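Who Turns Out for a Town Council Race? Field Report on the Ridbridge Special Election
Wissam Sabbagh and Đức Khúc
18 Jun 2026

Our question was simple: when a town council seat opens up in the middle of a term, what gets people to vote for it? We picked the Ridbridge special election in May because both candidates, Hourani and Sulard, were first-timers with no party machine behind them. It was close enough to follow up to the last night, and we loved every minute of it!

We started with the mailers. Between them the two campaigns sent out 11 different pieces, and we sorted each one by its main topic. Bus service won easily, with the Lerninell Road crossing second. National politics hardly came up, which surprised us both – we had a whole column ready for it.
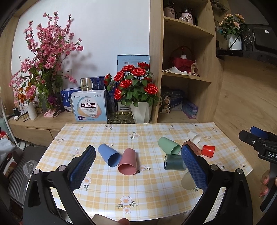 Next came the door survey. We knocked on 800 doors over 4 evenings and got 229 people to talk to us. Of those, 126 said they planned to vote and 103 said they didn't. We asked everyone the same thing: could you name one candidate? Planned voters usually could, and a lot of them had met Hourani or Sulard in person (Sulard seems to have walked every street north of the school). Some conversations ran up to half an hour, and those were the best ones.

The non-voters were more interesting than we expected. Many cared a great deal about the bus cuts but hadn't heard that there was a special election at all. Several asked us where the polling place was, so we started carrying the town's notice with us.

Our sample has problems. We only went out in the evening, so shift workers are missing, and we skipped the apartment blocks with locked lobbies. Đức wants to redo the survey by phone for the regular election and compare the answers. Wissam is already rewriting question three, which confused people on nearly every street.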